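Search this site Enter keywords Go

Give the night ferry its due

By Constanza Cáceres

I have been riding the Heltalau night ferry since before it had a working coffee machine, and I am going to say something that will get me letters: it is the best piece of public transportation we have, and we should be running it every night of the year!

The talk since April has all been about the new air link. Moltix wants two flights a day off the short runway, and I understand the appeal (forty minutes in the air beats a night on the water if your mother is in the hospital). I'd take that plane too. But the proposal pays for the flights by cutting the winter sailings to weekends, and that is where I get up on my chair and start waving my arms.

Look at what the boat carries. The Estrella has room for 600 passengers, and on the last crossing before the school break she was full, with bikes stacked along the car deck rail and a brass band asleep in the forward lounge. She takes the mail, the bread flour, the feed, somebody's piano. No small plane is going to take a piano.

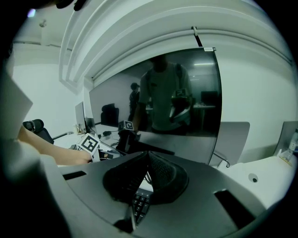
Will people still ride a slow boat once there is a fast plane?

Plenty of them will, as long as the boat sails on the nights they need it and the fare stays low enough for a family with a car.

The fare matters more than the clock for most of the people I meet on board. Ayanda Shabalala drives a bakery truck over and back every week, and she told me she sleeps better in cabin 117 than she does at home. She has her dinner, reads a chapter, and rolls off the ramp at dawn with a full day ahead of her. Try that after a delayed flight and a wait for a rental car.

And the safety record is a thing to be proud of. The crew drills constantly, the lifeboats get swung out in plain view of the passengers, and when the weather is bad the captain stays in port and tells us so over the speaker in a voice like a favorite uncle. I have been stuck overnight at the Tiseo dock more times than I would like, and I have never once wished we had gone.

I'm told the winter sailings lose money. So does the road over the pass, and we plow it every morning without asking it to turn a profit. The petition at the ticket office had 2213 names when I signed it, which for islands our size is a wonderful number, and the pen was nearly out of ink. Bring your own.

The hearing is at the harbor hall later this month. I'll be the one coming straight off the boat with wet shoes and a cinnamon roll, and I would love to see the room packed.

November 2018

Contact us | Copyright, all rights reserved | Back to top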